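Guides > Tabletop Library > Dundard Lending Cabinet > Section 3: Checking returned sets

Previous Next Contents Print

3. Checking a set back in

Welcome to what most of our helpers call the slow part of the evening. Returned sets come in all shapes, and people are usually chatting while they hand them over, so please take your time and let the conversation happen. The Dundard cabinet will wait for you. It only locks a drawer once you have pressed the green key, and until then you can go back as often as you like.

1. Wake the cabinet by pressing any key. The display shows the last drawer used.
2. Type in the number from the tag on the set. A tag reads something like 1096 or 3822, and the short ones (166, for instance) are older sets that still work perfectly well.
3. Wait for the drawer light to turn steady. A blinking light means the cabinet is still looking up the record.
4. Lay the pieces out and compare them with the card in the lid.

Note: The card lists pieces by kind, and it is easy to skip the second side. Rosalinda Tolentino rewrote most of the cards in September, and hers have the small or odd-shaped pieces at the top, where you will want them. 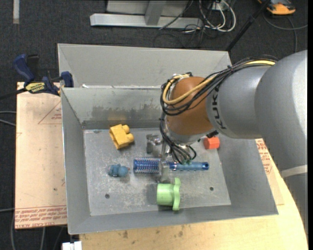
Kokdale Toy and Game Library – Lending Desk

5. If a yellow brick or a little blue figure turns up that isn't on the card, put it in a paper envelope and write the tag number on the front. Stray pieces often belong to the set that was borrowed just before.
6. If something is missing, press AMBER and choose "Part short" from the list. The borrower gets a friendly reminder, and the set stays off the shelf until you clear it.
7. Put everything back in the box, card on top, and slide the box into the drawer with the tag facing you.
8. Press the green key and listen for the click.

Caution: Please don't push a drawer that feels stiff. Pull it out gently, check that the lid is flat, and try again. The runners on the Mellor side of the cabinet are narrower than the others and a bulging box will catch on them.

Caution: Keep fingers clear of the latch while the drawer is closing – it moves faster than you would expect from such a heavy old thing.

Note: Should the display say "Record busy", leave it alone for a minute or two and then start again from step 2. If it still won't settle, write the return in the paper book and let Jucélia Andrade know at the end of your shift. She enters the paper returns herself and is always glad of legible handwriting.

Next: Section 4, Cleaning and small repairs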